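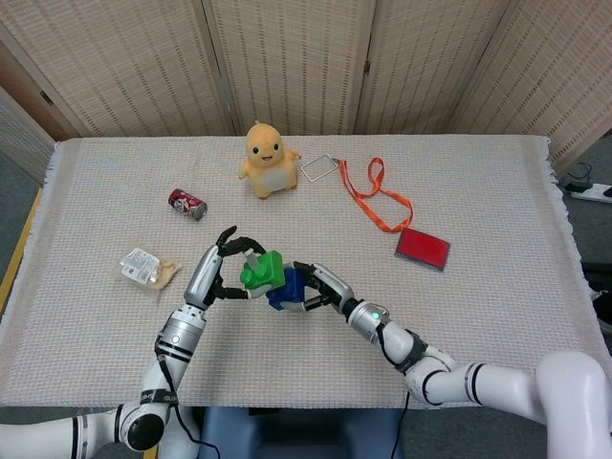
Interlocking pieces, bright green and dark blue, over the off-white cloth. Yellow plush toy and small red can behind.

Working With Loose Toys
Handout for Session 4: The Table
Berwood Evening Classes, Home Childcare Certificate
Instructor: Tsegereda Negash

Hi all. These are my notes from the board plus the bits I forgot to say out loud, which was quite a lot this time. If you missed the session, read the part on building toys twice and skim the rest. Bring your table plan next time, even if it's only scribbled on the back of a receipt.

Where we left off

Last time we did floors. We talked about rugs, corners, what happens under couches, and how far a marble can travel in an old house. Several of you asked why I bother giving tables their own session when kids under five would happily live on the floor. I bother with it because a table changes the way a child uses both hands! On the floor they lean on one arm half the time. Sitting or standing at a table at the right height, they've got two hands free, and that's when you see the good stuff — one hand holding, the other hand doing.

Bontu Woldemariam asked about height. Elbow height or a touch under, for the child and not for you. If you only have a dining table, use a sturdy step or a booster chair and stay within arm's reach.

Cloth or no cloth

I'm a cloth person. I know some of you aren't, and we had a lively ten minutes about it. My reasons:

Hard pieces dropped on a bare tabletop are LOUD, and with three or four children going at once you will feel it in your teeth by lunch. A woven cloth takes the edge off that. It also slows down anything that rolls. And a plain, pale cloth makes bright toys easy to find, so a child who's looking for the green one can see the green one. Busy prints are cute and they swallow small pieces whole.

Against cloth: babies and young toddlers pull on it. If you've got anybody in the pulling stage, take it off, full stop, or use a fitted mat that doesn't hang over. Fringe is its own question. Older kids like to run their fingers through it, and I count that as a perfectly decent quiet activity, but check it for loose threads when you wash it, and keep it well away from infants. I wash mine warm and dry it flat, and I've stopped ironing it (life is short and the blocks don't care).

Building toys that lock together

Most of the evening went here, so most of the handout does too.

There are two separate skills in a click-together toy, and we lump them together all the time. Putting on is mainly lining up and pushing. Taking apart is harder for a lot of kids. You need one hand to stay still while the other pulls, and the pull has to go in a sensible direction. When a four-year-old hands you two stuck pieces and says "you do it," try this before you do it:

Start by asking which hand is going to be the boss and which is going to be the holder. Let them choose. It doesn't matter if they switch.

Have them get a whole-hand grip on one piece, fingers wrapped around the edge instead of pinching with the tips. Fingertips slide.

Then the other hand takes the other piece from the side, and they wiggle. Small wiggles. We practiced this in pairs and you all went straight for the big yank, so please notice that about yourselves.

If it still won't go, loosen it a tiny bit and hand it back so the last pull is theirs. Zinash Workneh calls this "leaving them the last bite," and I'm stealing it.

Big chunky pieces in a few strong colors are the place to begin. Two pieces is enough for a first go. I mean it, two! People tip the whole tub out to be generous, and then the child stirs the pile for five minutes and wanders off. Give them a pair that's already joined, let them get it apart, and see what they ask for next. If you're using the Skudeck starter tub I passed around, it's 48 pieces, and I'd keep most of them in the closet for the first month.

Colors are handy for talk, too. "Hold the green, pull the blue" is a much better instruction than "hold this bit, pull that bit," and you're slipping in color words without making a lesson out of it.

The soft one

Always have one soft toy on the table. One. I used to think it was clutter, and Bezawit Gebreyes talked me around when we ran a room together. A plush with a face gives the building somewhere to go: now it's a house for somebody, or a chair, or lunch. Quieter children will often talk to the toy well before they'll talk to you. Stand it up facing the child. A plush that's facedown tends to get ignored, and a plush with its face toward them gets spoken to almost right away. Try it at home and tell me if I'm wrong.

Size-wise, pick something a child can tuck under one arm. Check that the eyes are stitched or properly fixed, tug the limbs, and look along the seams every time you wash it.

Household things in among the toys

Cans, lids, tubs, cardboard tubes. Children want the real stuff, and a familiar round thing lying on its side begs to be rolled. Here's my rule for drinks cans, and it goes in your safety sheet: sealed and full is fine for rolling and for comparing heavy with light, with an adult right there. An opened can never goes on the play table. The rim of the opening can cut, and little fingers go straight in. Take pull tabs into account too, and if the can gets dented, it's retired.

Michalis Karamanlidis asked whether it confuses kids to have drinks and toys in the same place. It can. I keep snack time at a different table, or I clear everything first so it feels like a new place. If you only have one table, take the cloth off for food and put it back for play. The cloth becomes the signal, and they pick it up very fast.

How much is too much

Look at your table from the child's seat. Crouch down and do it properly. Is there clear cloth right in front of them, at least as wide as their shoulders? That's the work spot, and everything else goes toward the middle or the far side, where they can see it and reach it with a bit of a stretch. If the work spot keeps filling up, you've put out too much.

Putting away

We ran out of time so this is short. Pieces that lock go in one tub, joined or not. (Please don't spend your evening separating them. Joined pairs are tomorrow's first activity.) Soft toy has its own shelf. Household things go back to the kitchen with a grown-up. Shake the cloth outside or over the sink, and run your hand across it before you fold it, as small white pieces vanish on a pale weave like you wouldn't believe.

For next time

1. Draw your table plan. Mark the work spot, the soft toy and where you sit.
2. Watch one child take two pieces apart. Write down what each hand did, in order. Keep it under 300 words, please, I read all of these on the bus.
3. Read the Mendonça chapter on two-handed play, just the first 14 pages.
4. If you're swapping toys with a classmate, wash them first and put your name on the bag.

I'm in Room 23 for half an hour before class if you want to talk about your plan or borrow a tub.

— Tsegereda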